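Account Services Diary: Saturday, November

The office was open from eight this morning for the second day of installation on the Cika transit shelter program. This entry is kept in the usual manner for the account file and for those members of the department who were not on duty.

The first matter was the printing. Palside delivered the remaining panels to the loading entrance shortly before nine. The order was for 92 panels, and the delivery note agreed with the order. On inspection, two were found to carry the earlier version of the headline, in which the word "winter" appears twice. These were set aside and Palside was informed by telephone. Their duty manager accepted the error without argument and undertook to reprint both at no charge. The replacements are to come on the first truck of the week. The two shelters concerned will carry the city's own public notice until then, as the contract allows.

The remaining panels were released to the crews in route order. Five crews had been booked and five reported. The northern route left first on account of the street market, which closes two of the blocks to vehicles after ten. The department had asked the city for a loading permit for those blocks and had received no reply by the close of business yesterday. It was decided to finish that section before the market opened. The last shelter there was signed off at 9:50.

Aiman Mandagi attended on behalf of the client from ten o'clock and was taken to see the shelters along the avenue. He asked that the record show his satisfaction with the color match, which had been the subject of some correspondence last month. He was less content with the size of the store address at the foot of the panel. It was explained that the address had been set at the size shown in the approved proof, and a copy of the proof was produced. Mr. Mandagi acknowledged the signature on it as his own, and asked whether the address might be enlarged for the second printing. The request was noted and will be priced.

The morning's other business concerned the Ikeda account. Ikeda had asked for a revised schedule of placements for the new year, with fewer sites in the downtown district and more along the commuter lines. The schedule was completed by the planning desk on Friday evening and was read through once more today before release. One correction was made. The site at the ferry terminal had been listed under its old lease number, and the traffic figure beside it belonged to the adjoining site. The schedule was sent at 11:40 with a covering note.

It should be recorded that the covering note was rewritten. The first draft described the commuter line sites as the best available in the region. The department has no survey to support that statement, and it was removed. Staff are reminded that claims made to clients about audience are to be taken from the site owner's published figures, with the month of the count shown beside them.

Lunch was taken at the desk. The heating on the third floor was again not working in the rooms on the street side, and the planning staff moved their work to the conference room.

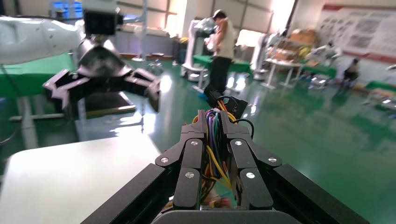 Who approves a change to a panel after the proof has been signed?

The account director approves it in writing, after the client has agreed to the added cost and the printer has confirmed a new delivery day. A spoken request made on site, including one made by the client in person, is to be entered in this diary and passed to the account director on the same day. The crews are not to act upon it.

The point is set down at length as it was raised by two of the crew leaders in the course of the afternoon. In one case, a shopkeeper beside the shelter on the hill had asked that the panel be turned to face the other way. The crew leader declined and gave the shopkeeper the number of this office. The shopkeeper telephoned at 1:15 and was told that the direction of the panels is fixed by the city lease. He was civil and asked for the price of a panel for his own business. A rate card has been mailed to him.

At two o'clock there was a call with Candov regarding the radio portion of the Cika program. Candov proposed moving the evening announcements to an earlier hour, when the rates are lower. The department's view was that the evening hour had been chosen to match the store's late closing, and that the saving, roughly the cost of a single day's airtime, did not justify the change. Candov agreed to leave the order as it stands. They also asked for the final script, which they ought to have received on Wednesday. A search of the outgoing mail showed that it had been addressed to a member of their staff who has since left the company. It was sent again during the call and receipt was confirmed.

The crews reported in by telephone between three and four. All routes were complete apart from the two shelters already mentioned and one on the river road, where the lock on the panel case could not be opened with the key supplied. The site owner has been asked to send a new key. The panel was brought back to the office and is in the storeroom, on the upper rack, marked with the shelter number. It is not to be used as a spare.

Photographs of the completed sites are to be filed by route and sent to the client with the first invoice. The crew on the southern route had not yet handed in theirs when this entry was written. A reminder was left with the crew leader.

Outstanding for the coming week: the reprinted panels from Palside; the key for the river road shelter; a price for the larger store address; Ikeda's reply on the schedule; and the city's answer on the loading permit, which will be needed again when the panels are taken down.

The office was closed at 5:20.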